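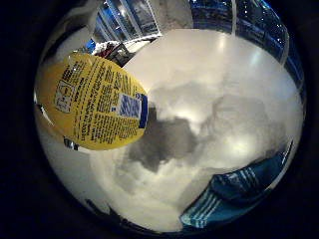
Prostmont Plumbing Adds Sewer Camera Inspections and Drain Line Repair in Urmont

URMONT, Jun 2, 2025 – Prostmont Plumbing has added sewer camera inspections and drain line repair to its residential services in Urmont and the neighboring town of Karkeck. Homeowners can book both services now by phone or at the Prostmont office on Coutinho Avenue.

The company has handled leaks, fixture replacements and clogged drains in the area for 20 years. Until this spring it referred main line work to outside contractors. It has now trained its own technicians and bought two inspection units, each able to check up to 100 feet of pipe from a single cleanout.

During an inspection, a technician feeds a cable into the line and records the condition of the pipe. The customer gets a copy of the recording and a written estimate before any repair is scheduled. There is no obligation to have the work done by Prostmont.

Many homes in the older part of Urmont were built with clay sewer lines. Tree roots can enter these pipes at the joints, and sections may settle or crack over time. Slow drains on the lowest floor, gurgling toilets and soggy patches in the yard are common signs that a line needs attention.

Repairs will be made by spot excavation or by lining the existing pipe, depending on the damage. Lining usually leaves driveways and planting beds in place – a badly collapsed pipe still has to be dug up and replaced. Prostmont will apply for any town permits and arrange for utility lines to be marked before digging starts.

The inspection fee for a single-family home is $62 through the end of August. The fee is credited toward the bill if the customer goes ahead with a repair. Line repairs carry a 2-year warranty on parts and labor.

Emergency calls for sewer backups are taken at all hours. Routine inspections are scheduled on weekdays, with morning and afternoon appointments.

About Prostmont Plumbing

Prostmont Plumbing is a licensed and insured plumbing contractor based in Urmont. It provides plumbing repair, water heater installation, drain cleaning and sewer line service to homes and small businesses.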